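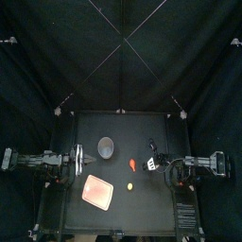
I went to the open day at Losside with one question from my wife: when can she buy a machine that clears our kitchen table? I work in a small shop for bicycle parts, so I had also a second question, from my boss, about putting goods back on the shelf.

The Strand building is a short walk from the tram. Entry was free but they limited it to 200 visitors, and when I signed the list in the morning I was number 185. We got a paper badge and a coffee, and then we were sent first to the Dultura room, which is the part of the centre for table work.

Our guide was Xolani Mathebula. He speaks slowly and he answers what you ask, and I was grateful for both. He told us that his group practises one small family of chores: take a thing from the table, put it in a tray or a bowl, put it back again. They use toy food and light dishes. The goal for the season was 1000 recorded tries and they finished with 1131.

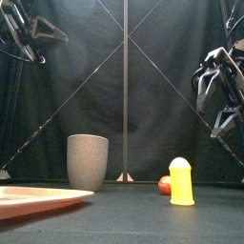

I asked him how many of those tries were good. He said it depends very much on the object and on who is judging. If a cup goes into the tray but falls over, my wife would not call that tidy. Round things are difficult, he said, because a small push at the wrong moment sends them away, and a hard finger does not feel this as our skin does.

A lady behind me wanted to know about real plates with sauce on them. Xolani said they do not try this yet. I liked that he said it without a long speech.

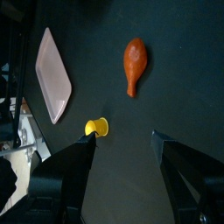 After lunch we saw the Grendow hall, with shelving and labelling for shops. It is more finished, but every box must have the same size and colour of label. In our shop we have brake pads in bags, loose bolts and chains in old cartons, so my boss will have to wait.

For the kitchen my own guess is many years still. The centre will open again in August, and you should come before ten, as the coffee line gets long.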